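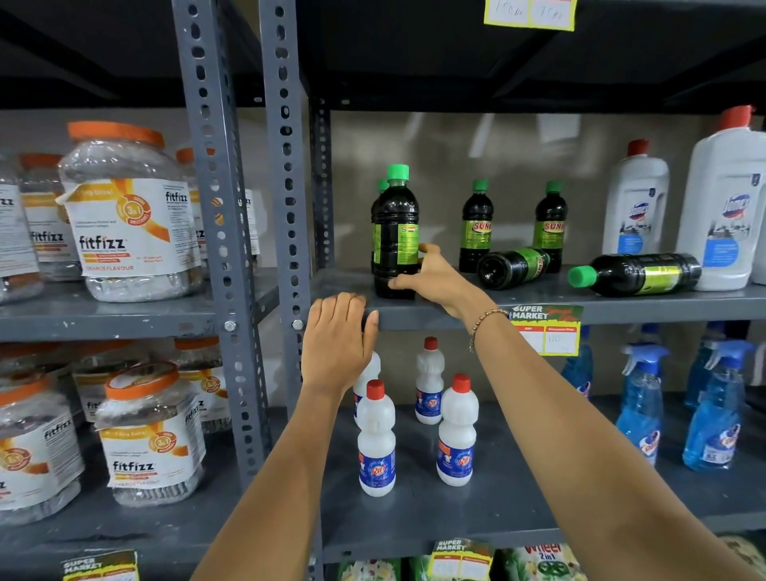

A planner has to be able to say when it no longer trusts its own map of the shelf, and until now ours could not, Marisol Paucar told the project meeting at which the Pindel Institute confirmed the second release of Flirix, its planning software for robot arms working in retail shelving.

The release is dated 16 March 2021 and is available to all partner laboratories from the institute's Tollwood site. It replaces the perception and grasp-selection modules of the first version and adds a logging tool with which operators can review a refused or abandoned grasp step by step. The motion controller is unchanged, and existing robot configurations will continue to load without editing.

Flirix plans how an arm should take hold of an item on a crowded shelf and move it without disturbing its neighbors. The first version treated every item as a separate upright object and searched for a clear path to it. According to the institute, this worked well for boxed goods and poorly for bottles, where labels curve out of view, caps look alike and one container often hides most of another.

The new perception module keeps a record of hidden items between camera views. If a cap and shoulder are seen behind a front bottle, the module stores an estimate of the whole container and holds it until a later view confirms or removes it. Each estimate carries a confidence value, and the planner may decline to move when that value falls below a limit set by the operator.

"We had many failures in the first version that were recorded as grasping errors and were really memory errors," said Gerrit Chauke, head of perception at Pindel. "The arm went where it was told to go. The software had forgotten that something else was standing there."

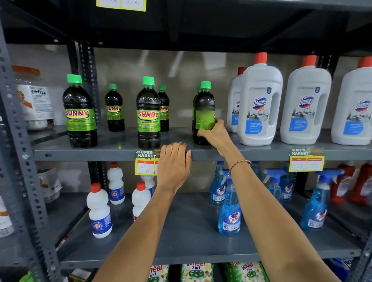 Right hand around a bottle of Sunny, left hand at rest on the shelf edge. The rear bottles are partly hidden from this viewpoint.

Grasp selection in Flirix is now learned from first-person recordings of people handling goods on store shelving. The training set holds 1,127 sequences, taken from head height and labeled by hand for contact, occlusion and the position of both hands. Collet, the institute's partner for shelf hardware, supplied the dimensions of the bays used for the simulated part of the work.

Labeling took longer than planned. Nadège Marchal, who led it, said that the main difficulty was deciding when a hand was doing something and when it was simply there. A hand resting on a shelf board is now given its own label, "support", and is kept apart from "grasp" and "idle". The planner uses the support label for arms with two manipulators and ignores it for all others.

In simulation, the second release completed its standard set of 300 shelf tasks with fewer than half the collisions of the first version. The institute notes that the set does not include glass, and that results on physical arms will be reported separately once the partner laboratories have returned their logs. 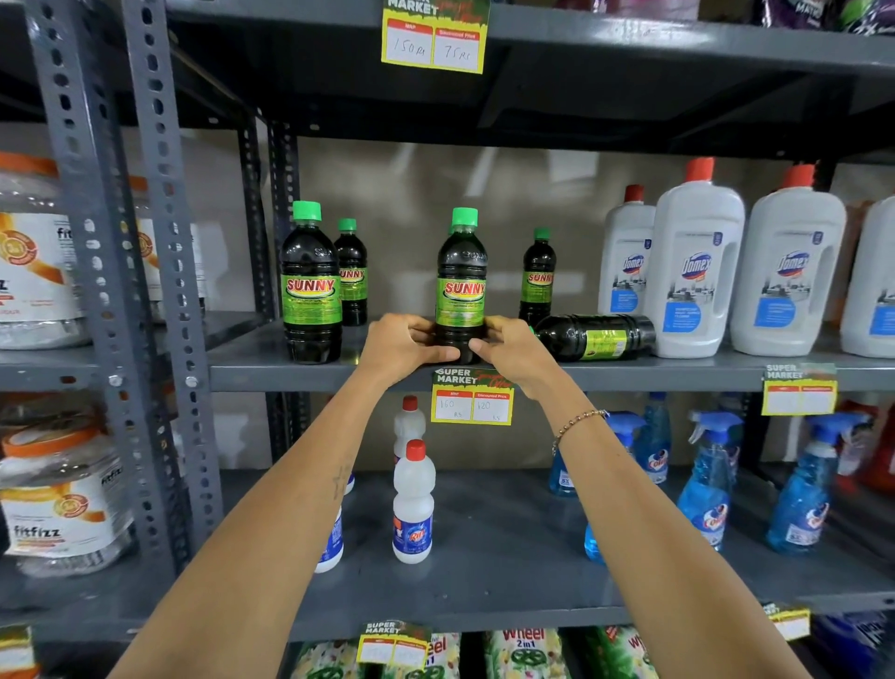
Two-handed grasps remain the least settled part of the software. The first version had no means of representing them, and the second offers them as an option that is switched off by default. The labeled recordings show why the case matters: with a bottle held near its base by both hands and another lying on its side close by, cap toward the hands, the planner must reserve space for two wrists as well as for the bottle. Flirix can now produce such a plan, although planning time rises sharply, and Gaspard Marty of the control group advised laboratories to leave the option off for live demonstrations.

Items lying down are handled by a new pose class. Laboratories that trained their own detectors for the first version will need to retrain them, as the old label files do not record orientation. A conversion script is included – it fills the missing field with "upright" and flags the file for manual checking.

Raphaël Picard, director of software at Pindel, thanked the partner laboratories for their patience with the delayed release. Fault reports should be submitted through the project tracker with the log file attached. A maintenance update is planned for August, and support for the first version will end when it is published.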